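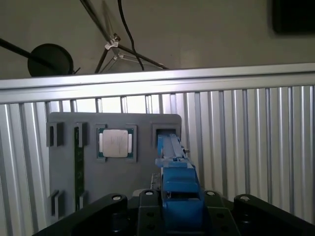
Courses > Computing Basics > Unit 3

April - Jalel Learning Editorial Team

Chapter 5: Where a Computer Keeps Things

A computer has to hold information while it works and after it is switched off. These are different jobs, and they are done by different parts. This chapter covers memory first and storage second.

Memory holds the programs and files in use right now. It is fast, and it loses its contents when the power goes. A letter you have typed but not saved exists only in memory. The processor reads from memory and writes back to it through the motherboard.
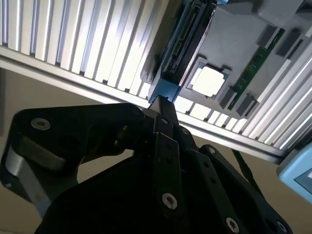
One reader of the last edition, Tsang, asked why a computer needs memory at all if the drive can hold everything. The short answer is speed. A drive takes much longer to find and deliver data, and the processor would spend most of its time waiting.

Storage keeps data without power. A hard disk drive records it magnetically on spinning platters - a solid-state drive uses chips and has no moving parts. Section 2 compares them by cost, speed and working life. 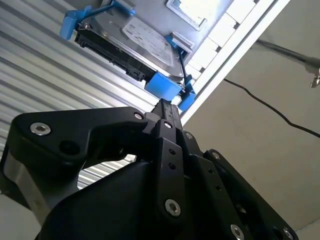 Figure 5.1 A 3.5-inch hard disk drive in a metal bracket.

Before reading on, review the units of data on page 131. You will need bytes, kilobytes and megabytes for the exercises.

Copyright Jalel Learning | Contact | Back to top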